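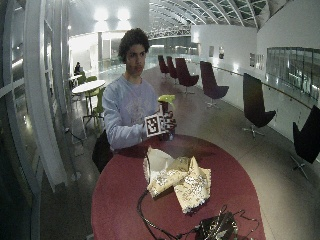 Spray bottle with a yellow-green trigger.

Cikura 2043 Roll-Out Training Mat

Price: £336 per roll, including VAT
Delivery: to the mainland only, kerbside
Made by: Cikura, for Wurnton Martial Arts Supplies

The 2043 is a roll-out mat for clubs that train in shared halls and have to clear the floor at the end of the evening. It suits karate, taekwondo, judo groundwork and general fitness. It is firm enough for footwork and turning kicks, with enough give for breakfalls from kneeling. For regular full throws you will need a thicker mat, and we suggest the Nendmont tile range instead.

Each roll is 10 metres long. Rolls are joined side by side with the hook-and-loop tape supplied. The tape is 80 mm wide and goes over the seam from above, so the mats do not need to be lifted to fit it. One length of tape comes with every roll. You will need one fewer than the number of rolls you buy, so most clubs end up with a spare.

The top is smooth vinyl with a light tatami pattern. It does not mark bare feet. Shoes of any kind should be kept off it, including the soft training type, as grit in the sole will scratch the surface.

Colours: grey, blue, red. Red is made to order and is normally ready in September if ordered over the summer.
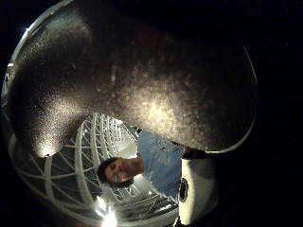
Dark speckled surface, thin silvery rim at upper left.

Laying the mat

Sweep the floor first. Unroll with the pattern facing up and leave the mat flat while you set out the rest. A new roll may curl at the ends for the first few sessions. Turning it over and leaving it for an hour usually sorts this out. Do not put chairs or benches on the ends to hold them down, because the legs leave dents that stay.

Butt the edges together before you tape. If there is a gap wide enough to take a toe, lift the tape and start that seam again.

Cleaning

Use warm water and a mild detergent on a damp mop after each session. Let both sides dry before rolling. Bleach and solvent cleaners will turn the vinyl cloudy and are not covered by the guarantee.

Storage

Roll with the pattern on the inside and fasten with the two straps. Store lying down. Rolls stored on end will lean and crease at the bottom. The Cui trolley takes two rolls and goes through a standard single door. It is sold separately.

Questions we are asked

Can it be cut? Yes, with a sharp knife and a straight edge, from the foam side. Cut mats cannot be returned.

Can it go outside? No.

Does it meet competition rules? Rules differ between governing bodies. Ask yours before ordering.

Returns

Unused rolls can be returned within the period shown on your invoice. Please keep the outer wrapping, as the carrier will not collect without it.

For club orders and colour samples, ask for Geert Michiels in sales. For help with laying plans, send a sketch of your hall with measurements to Tianyou Meng and mark any pillars and fire doors.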